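Draleo peel-and-stick shelf liner, two rolls, used since October
06/03/2023

I bought this liner for the storage cabinets in our back hall and for the kitchen drawers. Before that I had used the Ustton grip liner, the rubbery kind with no adhesive, and I was tired of it bunching up every time I slid a box out. The Draleo cost more, but it comes in wider rolls and I wanted something that would stay put.

**What you get**

A roll with a paper backing, printed on the reverse with a cutting grid. There are no instructions beyond a small label. The grid on one of my rolls was printed slightly crooked, so I stopped trusting it after the first drawer and used a metal ruler and a pencil. If you plan to line a lot of shelves, do the same.

**Putting it down**

The first drawer took me 40 minutes and I was not happy with it. I peeled off the whole backing at once and the sheet folded over and stuck to itself. That piece went in the trash. After that I peeled back a strip along one end, stuck it down, and pulled the backing out from underneath while smoothing with a dry dish towel. Done that way, a drawer takes a few minutes.

Wipe the surface first and let it dry completely. I skipped this under the sink and the liner lifted at the front within a week. I took it up, cleaned with rubbing alcohol, and the new piece has held.

Corners are the hard part. Cut the sheet a little large, press it into the corner with the edge of a plastic card, then trim with a fresh blade. A dull blade tears it.
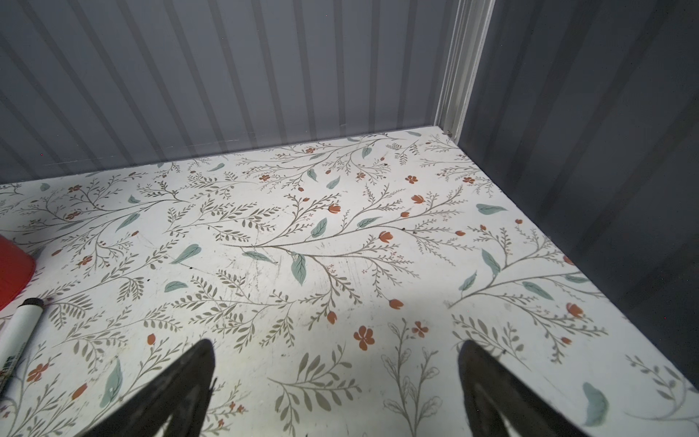 The glue is medium strength. You get one chance to lift and reset a piece, maybe two if you are careful. After that it picks up dust and won't hold at the edges. On painted wood it came up clean when I tested a small square after a month. On bare particle board it pulled up crumbs, so I would seal that first -- or use a liner with no glue at all.

**How it has held up**

The kitchen drawers look the same as when I lined them. Crumbs wipe off, and a spill of soy sauce left no mark. Coffee did leave a faint ring when it sat overnight. Most of it came off with dish soap.

The pantry shelf is another story. I keep heavy cans there, and dragging them has scuffed the print in two places. Lifting the cans helps, but I forget, and so does everyone else in the house.

There was a plastic smell for the first few days. I left the drawers open and it went away.

**Compared with the others**

The Ustton is better for renters and for glassware, since it cushions and comes right out. I also tried a sample of Chamoun vinyl, which is thicker and easier to lay flat but comes only in plain colors and cracked where I bent it up the back of a shelf.

**Would I buy it again?**

Yes for drawers, no for the pantry. I have one partial roll left and plan to use it in the bathroom vanity.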